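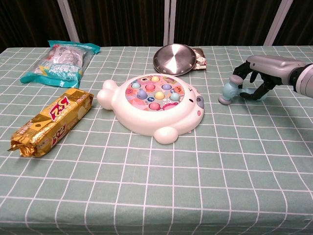

**Arm drops into protective stop whenever the hand is holding something, fine when empty**

posted by Qianru Guo

Hi all. Single arm, black multi-finger hand on the end, table setup with a gridded cloth. Job is dumb simple: pick up a little toy hammer, carry it over the table, put it down. Light stuff. Plastic toys, snack packets, one steel plate.

Problem. Grasp is fine, fingers close, arm lifts maybe a couple of inches, starts to travel, then protective stop. Joint 4 torque deviation. Not every time but out of 40 tries yesterday it tripped on 38. With the hand open and empty, same path, same speed, zero stops. Ran that all morning.

Bad part: after the stop the hand LETS GO. So whatever it has just falls. With a toy, who cares. But we want to move to heavier things in July and I don't want it dropping them next to somebody's fingers.

Tried so far:
- restarted controller (twice)
- slower travel, 400 mm/s down to half that. Still trips, just later
- swapped the hammer for a snack packet, same thing
- checked payload setting, it has the hand's mass in it, so should be ok??

What am I missing

---

**Hongmei Shi**

did you try reinstalling the firmware? ours at Fikdale did something like this and reinstalling fixed it. don't remember the version sorry

---

**Ívar Eyvindsson**

Don't reinstall anything yet. Two separate faults here, treat them that way.

1) The stop. A toy hammer weighs nothing so it isn't payload as such. What changes when the hand closes? Cable. If the hand cable runs along the outside of the forearm and is tied too short, closing the fingers and rotating the wrist pulls it tight and the joint sees a load the model dosen't know about. Hand open, different wrist angle, slack. Test: power down, lockout, move the wrist by hand through the same path with the fingers closed. If the cable goes tight anywhere, there you go. Re-tie with a longer loop at the wrist.

Also check center of gravity in the payload screen, not only mass. People type in the mass and leave the CoG at 0,0,0. Multi-finger hand sticks way out past the flange.

2) The drop. This is the one I'd worry about. Your hand is probably powered from the tool output, and that output goes off on a protective stop. Fingers relax, part falls. Either feed the hand from a seperate supply or set the output to hold on stop, if your controller has it. Do NOT fix this by raising the torque limit so it stops less. Seen that done. Please don't.

And until 2 is sorted, nothing heavy, hands off the table while it moves.

---

**Qianru Guo**

Ok so it was the cable. Zip tie right at the wrist joint, way too tight. Cut it, gave it a loop. CoG was also all zeros, embarassing. Fixed both, 40 runs, no stops.

Tool output does switch off on stop, confirmed with a meter. Separate supply ordered. Staying with toys til it's in.

---

**Lihua Li**

same drop thing on ours, following. does the separate supply mean the e-stop doesn't cut the hand anymore? our safety person at Kurunstead wouldn't sign off on that without a new risk assessment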